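Home Kitchen Cleaning Garden Small Repairs About

How to Oil and Bring Back Your Wooden Kitchen Tools

November 14, 2021
By the Larkden kitchen blog

I put this off every single year. The spoons get gray and fuzzy, the cutting board starts to feel like a cat's tongue, and I keep telling myself I'll get to it over the weekend. Then in October I pulled out a spatula that had a splinter sticking out of it and that was that. Out came the oil and the old T-shirts, and I spent a whole evening at it. I loved it, by the way! It's a very soothing job once you get going.

So here's how I do it. You don't need much.

What to get out

Food-grade mineral oil (the drugstore kind is fine), a bit of beeswax if you like a smoother finish, sandpaper in 220 and 320 grit, a few clean cotton rags, coarse salt, half a lemon, and a wire rack or an old towel to dry things on. Please don't use olive oil or any other cooking oil. I did that when I had my first apartment and the whole crock smelled like old crayons by spring.

Step 1. Wash everything and let it dry

Hot water, dish soap, a quick scrub, rinse. Don't soak anything. Then stand it all up to dry overnight, and I do mean overnight. If the wood is still damp inside, the oil just sits on top and gets gummy. Boards should stand on edge so air gets to both sides.

If something smells of onion (mine always do), rub it with coarse salt and the cut side of the lemon, leave it for ten minutes, and rinse again before you dry it.

Step 2. Sand the fuzzy bits

Start with the 220 and go with the grain, never across it. On a spoon I fold the paper into a little pad and use my thumb to get down into the bowl. You're only knocking off the raised fibers, so be gentle and keep running a finger over it. When it feels even, switch to the 320 for a minute or two and wipe off the dust with a barely damp rag. Let it dry again – an hour is plenty this time.

Look closely for cracks while you're at it. A hairline along a handle I'll live with. A crack in the part that touches food means it goes into the garden shed, where it becomes a plant marker or a paint stirrer.

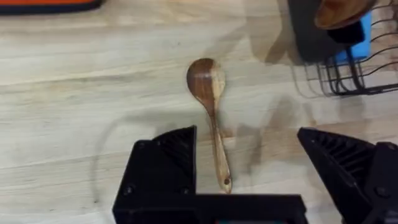

A wooden spoon with a hole in the handle for hanging.

Step 3. Oil it

Pour a small puddle of oil on a rag and rub it in all over, ends too. End grain drinks up the most, so go back to the tips of the handles and the short sides of your boards a second time. I warm the bottle in a mug of hot water first, which makes the oil thinner and nicer to work with.

Leave everything for at least 4 hours. Overnight is better. Then wipe off whatever is left on the surface with a dry rag, and buff until it doesn't feel greasy. Very thirsty wood will want another coat, and my big board got three this year!

Step 4. Wax, if you want to

I used to buy a little tin of Grinimis board wax at the Gidthorpe market, but it's easy to make. Melt 50 grams of beeswax in a jar set in a pan of simmering water, stir in 200 grams of mineral oil, take it off the heat and let it set. Rub a thin layer on, wait twenty minutes, buff it off. It keeps for ages in a cupboard with the lid on.

Keeping it nice

No dishwasher, ever. Don't leave a spoon standing in a pot of soup all afternoon (I'm talking to myself here). Hang things up or stand them in a crock with the handles down, and if you hang them, poke a bit of oiled rag through the hole now and then – water likes to collect in there.

I re-oil boards once a month and spoons whenever they look pale and chalky. If you drip water on a board and it soaks right in, it's time.

One more thing about the rags. Mineral oil rags can go in the wash, but if you've used linseed or tung oil, lay the rags flat outside until they're completely dry and stiff before you throw them out. Wadded up in a trash can, they can heat up and catch fire.

Next up I'm doing knife handles.

Previous post Next post Back to top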